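How to freeze summer vegetables and herbs so that you will want to eat them in winter

We moved to Neltby with two suitcases and a dog, and the house came with a garden which was much too big for us. In the first year we gave away most of what grew. In the second year I bought a chest freezer from a neighbor and began to learn how to use it. I made many mistakes, and the worst one was a block of green beans so solid that we had to break it on the back step. This page is what I do now, after several seasons. It is written for a home kitchen with normal equipment.

What you need

A large pot, at least 6 quarts
A big bowl for ice water
Ice, more than you think
A slotted spoon or a wire basket
Two or three baking trays that fit flat in your freezer
Clean kitchen towels
Freezer bags with a zip, quart and gallon size
A permanent marker

You do not need a vacuum machine. I had one for a while and I sold it. It does a very good job, but the rolls are expensive, and with zip bags I can open the bag, take a handful of peas and close it again.

Choose what to freeze

Freezing does not make a vegetable better. If the beans are old and have strings in July, they will be old and have strings in January. Pick them young, in the morning if you can, and try to freeze them on the same day. When I buy at the market in Stullberg, I go early and I do the work before lunch.

Good for freezing: green beans, peas, broccoli, cauliflower, corn, spinach, chard, carrots, peppers, grated zucchini, most kitchen herbs with soft leaves.

Not good: lettuce, cucumber, radish, raw potato, celery if you want to eat it crisp. They hold a lot of water and become soft when they thaw. Celery for soup is fine.

Tomatoes are a case between the two. I freeze them whole, without any cooking, and use them only for sauce. Hold the frozen tomato under warm water for a moment and the skin comes away in your fingers.

Step 1. Wash and cut

Wash everything in cold water, and change the water if you see sand at the bottom. Spinach from my garden needs three changes. Cut the vegetables to the size that you will use later, since it is not easy to cut them when they are frozen. Try to keep the pieces similar, or the small ones will be overcooked before the large ones are ready.

Step 2. Blanch

Blanching means a short time in boiling water. There are enzymes in the vegetable which continue to work slowly in the freezer, and after some months they give a dull color and a taste of hay. The boiling water stops them.

Fill the pot with water and bring it to a strong boil. I do not add salt. Put in one pound of vegetables for each gallon of water. The water should return to the boil within one minute. If it takes longer, you put in too much.

Start to count when the water boils again. My times are these:

Peas: 90 seconds
Green beans: 3 minutes
Broccoli, small pieces: 3 minutes
Cauliflower, small pieces: 3 minutes
Carrots, sliced: 2 minutes
Spinach and chard leaves: 2 minutes
Corn on the cob, medium: 7 minutes, then cut the kernels off
Peppers: no blanching
Zucchini, grated: 1 minute, in the wire basket

You can use the same water four or five times for one kind of vegetable. Do the spinach last, it turns the water green.

Step 3. Cool

Lift the vegetables out and put them directly in the ice water. Leave them there for the same time that you boiled them. Move them a little with your hand so that the middle of the pile gets cold too. Add more ice when it melts. In my first year I used only cold water from the tap, and in August our tap water is not really cold, so the beans continued to cook and came out gray.

Step 4. Dry

Please do not skip this step. Spread a towel on the table, put the vegetables on it in one layer and lay a second towel on top. Press softly. Then take the towels away and let them stand in the air for ten minutes more. Water which stays on the surface becomes ice, and the ice glues the pieces together.

For spinach and chard, take a handful and squeeze it like a sponge. I make balls of the size of an egg. One ball is enough for an omelet, four for a pie.

Step 5. Freeze on a tray

Put the dry pieces on a baking tray so that they do not touch each other. Place the tray flat in the freezer for two hours. Peas are ready sooner, cauliflower can need three. After this the pieces are hard and separate, and you can pour them in a bag like small stones.

Work quickly when you take the tray out. The pieces get frost on them within minutes if the kitchen is warm.

Step 6. Fill the bags and take out the air

Write on the bag before you fill it. The marker does not hold well on a cold bag. I write the name, the month and the amount, for example "beans, July, 2 cups".

Fold the top of the bag outward like a cuff, so the zip stays clean, and fill it to three quarters. Fold the cuff back. Lay the bag on the table and close the zip except for the last inch. Now push the air toward the opening with flat hands, beginning at the bottom of the bag, and close the last inch while you still press.

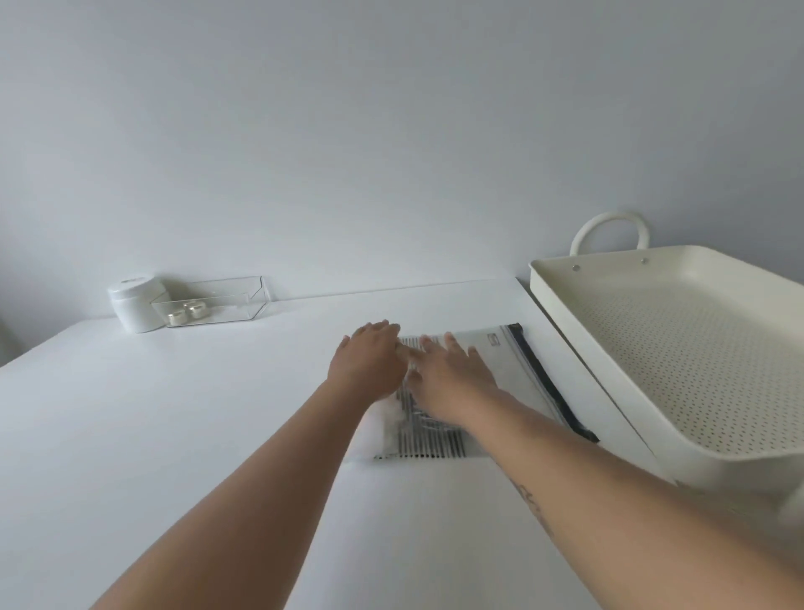

For soups and sauces the work is easier. Let them become cold first, fill the bag while it stands in a jug, and then lay it down and push gently until the liquid is almost at the zip. Freeze these bags lying flat. When they are hard, you can stand them in a row like books, and they also thaw much faster than a box. A flat quart bag of tomato sauce is ready for the pan after twenty minutes in a bowl of cold water.

If you are afraid of pressing, there is the water method. Put the filled bag, almost closed, slowly into a deep bowl of water and keep the opening above the surface. The water pushes the air out for you. Dry the outside well before the bag goes in the freezer, or it will freeze to its neighbor.

Herbs

I do herbs in two ways. Parsley, dill and chives I wash, dry very well and chop, and then they go in a small bag in a thin layer. When I need some, I break off a piece and put it in the pot still frozen.

Basil becomes black if you freeze it like this. I put it in the blender with a little olive oil and fill an ice cube tray. The next day I move the cubes to a bag. Two cubes with a spoon of hot pasta water make a quick sauce. Add the cheese and garlic when you eat it, not before freezing, because garlic gets a strange taste after some weeks.

Where to put everything

A freezer should be at 0 degrees Fahrenheit. Put a small thermometer inside, mine was set too warm for a whole winter and I did not know. Do not put in a large amount of unfrozen food at one time. Two or three pounds for each cubic foot in one day is the limit that I follow.

I keep one basket for vegetables, one for fruit and one for cooked food. A list hangs on the lid, and everyone in the house has to make a line through what they take. This works better in October than in March.

How long does it keep?

If the temperature is steady, vegetables are safe for a very long time, but the taste is best in the first eight to twelve months. Herbs I try to finish in six. Zucchini also. If you find white dry spots, this is freezer burn. You can still eat it. Cut off the worst part and use the rest in soup.

How to cook them

Do not thaw the vegetables first. Put them frozen in boiling water, in the steamer or in the hot pan. They were already partly cooked, so they need only half of the usual time. The zucchini is an exception: thaw it in a sieve and press the water out before it goes in bread or pancakes.

Questions I received

Can I use the bags again? Yes, if there was no meat or fish in them. I wash them with warm water and soap and hang them over a wooden spoon to dry. When the zip does not close easily anymore, I throw them away.

Can I blanch in the microwave? I tried it with beans. Some were hard and some were soft, so I went back to the pot.

My peas are wrinkled after freezing, is this bad? No. They probably stood some hours between picking and blanching. They will become round again in the hot water, most of them.

What about onions? Chop them, do not blanch, and use two bags, one inside the other. With one bag, the raspberries will taste of onion by Christmas.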